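Looking After Your Paperbacks at Home

I love a paperback that's been read hard, but I love it even more when the pages stay in! I own more of them than my shelves can hold, and these are the habits that have kept mine going.

Opening a new one: Don't crack it in the middle. Stand the book on its spine, lay the covers down flat, then press down a few pages at a time from the front and from the back, in turn, until you meet in the center. Takes two minutes and the spine stays so much smoother.

Loose page: Run a very thin line of white craft glue (the kind that dries clear) along the inner edge, slide the page back in, and close the book with waxed paper on both sides. Put 4 heavy books on top and leave it for 6 hours. Overnight is even better.

Musty smell: My neighbor Albertina Calado taught me this one and it's wonderful. Stand the book half open in a lidded tub next to a small dish of baking soda. Don't sprinkle it on the pages, you'll be shaking it out for weeks!

Sticker gunk: Warm it with a hair dryer on low, peel slowly from one corner, then dab off what's left with a soft eraser. Go easy on matte covers, they scuff.

Sorting day: Clear the biggest table you have and make two piles, keep and give away. I do mine every August.

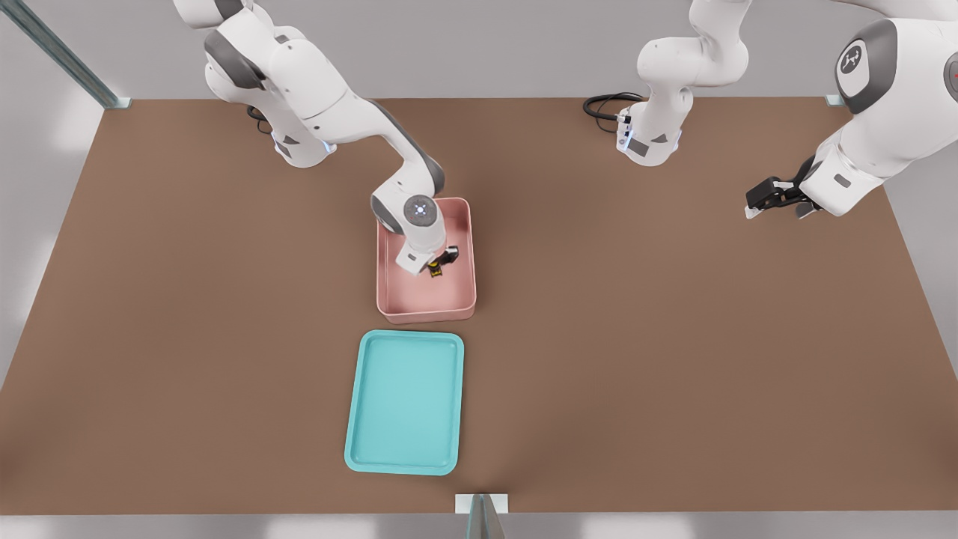 A brown tabletop with two containers in different colors.

Shelving: Keep books upright and snug, with room for a finger to slip in behind. Pull from the middle of the spine, never the top. And keep them out of direct sun, red covers fade so fast!

Posted by Yurani Ccori, 19 February 2019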